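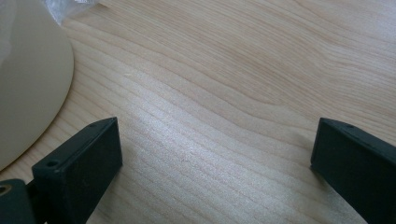 Slide 1. Tabletop, beige disc and gripper fingers, from the camera on the hand-held gripper.

Speaker notes – "Showing the robot how: hand-held gripper or remote control"
Tatu Swai, December 18, 2025

SLIDE 1 – Opening

Leave the picture up while people sit down. Say hello, say my name, say I work on the teaching side of the Temba project.

This is the view we learn from. Fingers wide open, disc to the left, nothing touched yet. The arm will get this same kind of view later, from a camera mounted in the same place behind the same kind of fingers. Whatever can't be seen from here, the robot doesn't get to know about. Ask people to keep that in mind for the rest of the talk.

Point to the bright patch on the wood. Come back to it on slide 6.

SLIDE 2 – What the talk covers

Two ways of showing a task. One is by hand: a person holds the gripper, does the job, and the camera and tracking record it. The other is by remote control: a person sits at a station and drives the real arm. We did both for the same task and I will compare them. I won't go into training the model. Florine has a separate talk on that for anyone who wants it.

SLIDE 3 – The task

Pick up a flat round object from a table and set it down in a marked spot. Sounds easy. Flat things are hard for two-finger grippers, as the fingers have to come in low and the rim gives them very little to hold. People solve this without thinking. They tilt the wrist, they nudge the object a little, they let one finger touch the table first.

Pause here and let someone try it with the gripper if there is time. Bring the spare.

SLIDE 4 – By remote control

We started with this in March, at Carudholm. The good part is that every recording is something the arm can really do. No joint limits get broken, no impossible speeds. If the operator managed it, the arm managed it.

The bad part is speed and feel. A single pick took 90 seconds for a new operator. Even our best people stopped and started a lot, mostly just before contact, checking the height of the fingers. The model picked up those stops as part of the task. It would hover above the table and wait for no reason.

Tell the story about the delay setting. We ran for two days with the video lagging behind the controls and everyone thought they were getting worse at the job.

SLIDE 5 – By hand

Same task, with the gripper in your hand. 22 seconds for a new person on their first day, and it drops from there. You feel the table through the fingers, so you don't hesitate above it. We could also take the gripper to other rooms and other tables, which we never did with the arm. The arm is bolted down.

Total for this part of the project: 2,000 demonstrations by hand. Don't read out the whole breakdown. It's on the backup slide.

What went wrong:

People move too fast. A wrist can flick in a way the arm cannot follow. We now throw out recordings above a speed limit, and we tell people the limit before they start.

People reach from anywhere. They walk around the table and lean over it. The arm can't walk. We put tape on the floor and asked them to keep their feet behind it.

People use their other hand. This was the most common fault. They steady the object with the free hand and don't notice. Ask them to put it in a pocket or behind their back.

SLIDE 6 – Light and tables

Go back to the opening picture if the clicker allows it. Glare like this changes as the gripper moves, and the grain lines look silvery inside it and tan outside it. To a person it is the same table. For our first model it was a problem, and it aimed badly when an off-white object sat close to a bright patch.

We tried a matte cloth over the table. The results got better in the lab at once and then fell apart on any bare table. So we took the cloth off again and recorded with the glare in, at different times of day, with blinds up and down. That worked better and cost us nothing but a timetable.

Same thinking for clutter. We leave a bit of packaging near the edge in plenty of the recordings. If every table in the data is spotless, the robot will go for the first piece of wrapping it meets.

SLIDE 7 – Starting position

Short slide. Begin every recording with the fingers open and clear of the object, and hold still for 3 seconds before moving. The tracking needs the time to settle, and it gives a clean point to cut from later. Early on we skipped this and had to trim by eye.

SLIDE 8 – Which one to use

My answer is both, in that order: by hand first for the bulk, then a smaller set by remote control on the real arm for the cases that still fail. The team at Clodberg does it the other way around and likes it. Their arm is slower than ours, so that may be part of it.

Expect a question on cost. The gripper is cheap next to the arm, but somebody has to check the recordings, and that is where the hours go.

SLIDE 9 – Questions

Repeat each question into the microphone. If nobody starts, ask who has tried the spare gripper and how the rim felt. Finger drawings are available on request – send people to me after the session.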